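Última actualización: 9 de marzo

Prueba de sonido en la sala Omham, tres horas, sin público. La sala tiene un aforo de 136 personas y un suelo de hormigón pulido que devuelve todo lo que está por encima de 2 kHz. Con la sala vacía el charles molesta más que la voz. Piyumi Seneviratne se encargó de la mesa y yo de los monitores, además de tocar el bajo, reparto que no repetiré en una fecha con entrada de pago.

El primer problema fue el rider. El que enviamos a la sala era el del trío y ahora somos cuatro. Faltaban una caja de inyección para el teclado y una mezcla de monitor independiente para la batería. La caja la resolvimos con una Worotau pasiva que llevo en el estuche. La mezcla no tenía solución inmediata: la mesa dispone de cuatro envíos auxiliares y dos están ocupados por las reverberaciones. Piyumi pasó una de ellas a inserción en el canal de voz y liberó el auxiliar tres. Queda anotado para la versión nueva del rider.

Segundo problema, la accesibilidad del escenario. La tarima mide 60 cm y se sube por una escalera lateral sin barandilla. Nuestro teclista usa muleta desde la operación y tardó más de lo razonable en subir. La sala guarda una rampa en el almacén, pero su pendiente está calculada para una tarima más baja. Propuse montar el teclado a nivel de suelo, a la izquierda, con un practicable bajo detrás para no perder la línea de visión con la batería. Se probó y funciona. El retorno del teclado necesita ahora 3 dB más, porque queda fuera del eje de la cuña. 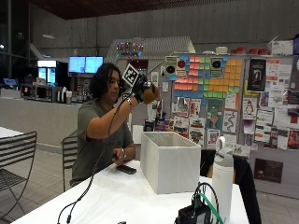

El inventario de cables sigue pendiente y es lo que más tiempo nos quita en cada montaje. Los XLR largos están mezclados con los de instrumento, y tres de ellos llevan cinta de la gira de julio con una numeración que ya no corresponde a nada. Voy a separar por tipo y longitud, un recipiente para cada grupo. Para los latiguillos y adaptadores serviría una caja de tela blanda, abierta por arriba, como la que está sobre la mesa blanca: se mete la mano sin soltar lo que se lleva en la otra y no raya los conectores. Para los multipares no vale, pesan demasiado y necesitan un cajón rígido con ruedas.

Repertorio. Pasamos siete temas completos y dejamos «Cadier» a medias. El puente tiene un cambio de compás, de 4/4 a 7/8, que la batería entra bien y yo entro tarde. Con claqueta en los auriculares no fallo; sin ella, dos de cada tres veces. Bajar el tempo dos pulsaciones no corrige nada, solo retrasa el error. Mañana lo trabajo solo, con metrónomo acentuando únicamente el primer tiempo.

Cuentas. El amplificador Timmermans de segunda mano sale por 3.420 euros con pantalla incluida. El precio es correcto para el estado que tiene, pero supera lo que hay en la caja del grupo y no quiero adelantar dinero otra vez. De momento seguimos con línea directa y el bajo por monitores. En una sala de este tamaño no se echa en falta.

Niveles finales, para no depender de la memoria: voz principal a -6, coros a -9, teclado a -10, bajo por línea a -8. Corte de graves a 100 Hz en todas las voces. Ecualización de sala con atenuación de 4 dB en 2,5 kHz, a revisar con público. Piyumi guardó la escena en la memoria 9 de la mesa y yo tengo copia en papel dentro del estuche del bajo.

Pendiente: enviar el rider corregido, pedir medidas de la rampa, cuerdas nuevas.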